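**Vem aí a primeira residência aberta de gravura em Sadport -- e queremos a tua candidatura!**

Olá a todos! Escrevo-vos da Tekero, a nossa pequena cooperativa de artes gráficas, com uma notícia que ando há semanas a morder a língua para não contar: em outubro abrimos as portas da primeira residência de gravura e serigrafia de Sadport, e as candidaturas já estão a decorrer.

Vamos receber oito artistas durante um mês inteiro, no antigo armazém da Rua Qaisi (quem é da zona conhece-o bem, fica mesmo ao lado da paragem do elétrico). Cada pessoa tem bancada própria, acesso às duas prensas e uma bolsa de 500 euros para papel, tintas e o que mais lhe apetecer estragar pelo caminho. Eu, por exemplo, gastei a minha primeira bolsa quase toda em papel japonês e não me arrependo nada!

Não é preciso currículo comprido. Gostávamos muito de receber gente que nunca expôs, gente que deixou de gravar há anos e quer voltar, gente que só trabalha em linóleo à mesa da cozinha. Basta enviar cinco imagens de trabalhos recentes e uma página a explicar o que gostariam de fazer cá -- pode ser escrita à mão, nós lemos tudo.

A residência fecha com uma maratona de impressão de 72 horas, aberta ao público de dia e de noite, em que cada artista tira uma edição pequena de uma peça nova. As provas ficam à venda ali mesmo, ainda a cheirar a tinta, e o valor vai por inteiro para quem as fez. 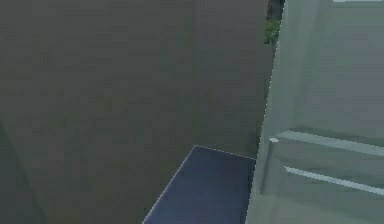 Depois da maratona, uma seleção das obras segue para a galeria Rovudberg, que nos cedeu a sala do rés do chão até ao fim do inverno. A entrada é livre e estamos a preparar visitas para escolas, com oficina de carimbos no final (tragam roupa velha, a sério).

As candidaturas recebem-se na nossa loja, todas as tardes até às 19h, ou pelo formulário na página da Tekero. Para entrevistas, imagens em alta resolução ou uma visita ao armazém, é só responder a este comunicado e eu trato do café.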